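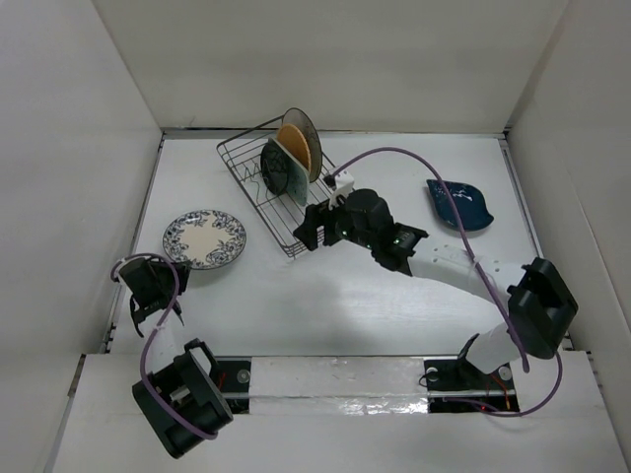
Cuatro platos en un escurreplatos negro de alambre.

Clilell estrena en noviembre su servicio de vajilla prestada para fiestas de barrio

Llevo meses con ganas de contar esto y por fin puedo: a partir de noviembre, cualquier asociación, comunidad de vecinos o peña podrá pedirnos platos, vasos y cubiertos de verdad para su fiesta, sin pagar alquiler. Lo hemos llamado Ollar, y arranca con 573 piezas que ya están limpias, contadas y metidas en cajas en nuestro local de la calle de atrás (el de la persiana verde, para quien nos conozca).

La idea nació en una comida popular del verano pasado. Éramos 400 a la mesa, la paella estaba buenísima, y al terminar sacamos 16 bolsas enormes de platos de usar y tirar. A mí se me quedó mal cuerpo, la verdad, y me puse a llamar a gente esa misma semana. Mundberg, que cerraba su comedor de empresa, nos cedió casi toda la loza. Lo demás ha salido de armarios, trasteros y alguna lista de boda que llevaba décadas sin abrirse, ¡y hay piezas preciosas!

¿Cómo se pide? Se rellena la hoja de reserva en nuestra web o en el mostrador, se dice cuántos comensales van a ser y se deja una fianza de 40 euros, que devolvemos entera cuando vuelven las cajas. El préstamo dura un fin de semana. Si se rompe un plato no pasa nada, nos lo decís y ya está; si se rompe una caja entera, hablamos.

La vajilla se entrega lavada y se devuelve lavada. Para quien no tenga dónde hacerlo, la cafetería Shakya abre su cocina por las tardes, de cinco a ocho, y deja usar la pila grande y los escurreplatos. Hay que avisar con un par de días, eso sí, que el sitio es pequeño y a esas horas también hay meriendas.

Seguimos buscando soperas, jarras y fuentes grandes, que vamos muy justos. Tazas no, por favor, que ya no sabemos dónde ponerlas.

Las reservas para noviembre ya están abiertas. Los medios que quieran pasarse a ver el local o hacer fotos pueden escribirnos a través del formulario de prensa de la web de Clilell, y contesto yo misma, normalmente por la mañana.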